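Stories > Short Fiction > Page 12

Search stories Go

Take 316

Riteo pays by the fold, so I fold. Two grippers, one per hand, yellow fingers snapping like a pair of bored ducks, and somewhere a robot learns from me! My goal was up to 13 takes before lunch. By noon I was talking to the quilt.

"Watch closely," I told it (well, I told the robot). "Sleeves first."

Black cloth on a flowered bed, again.
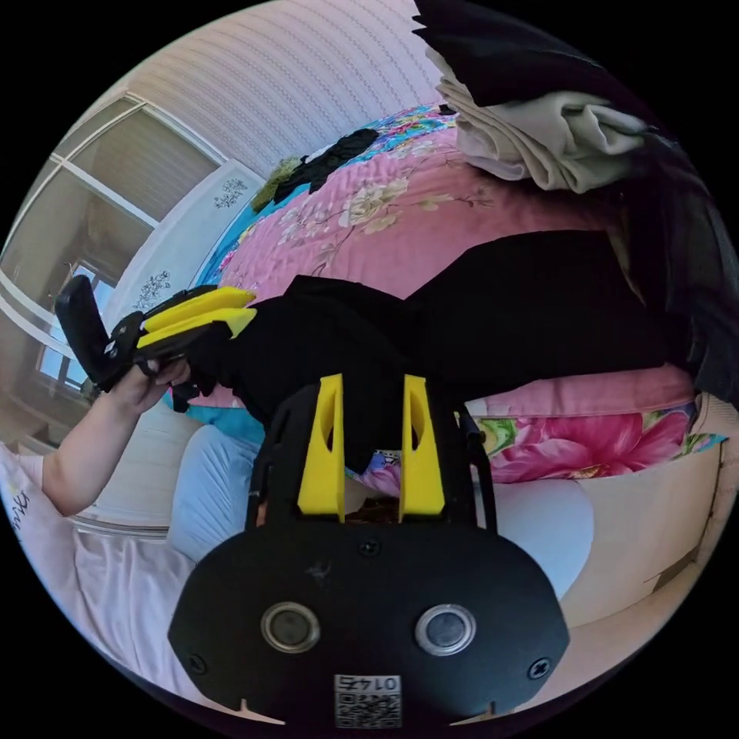 Take 317

I dreamed I was the one being taught. Something patient had me by the wrists, and it kept saying sleeves first.

Contact | © Murnon Stories | Back to top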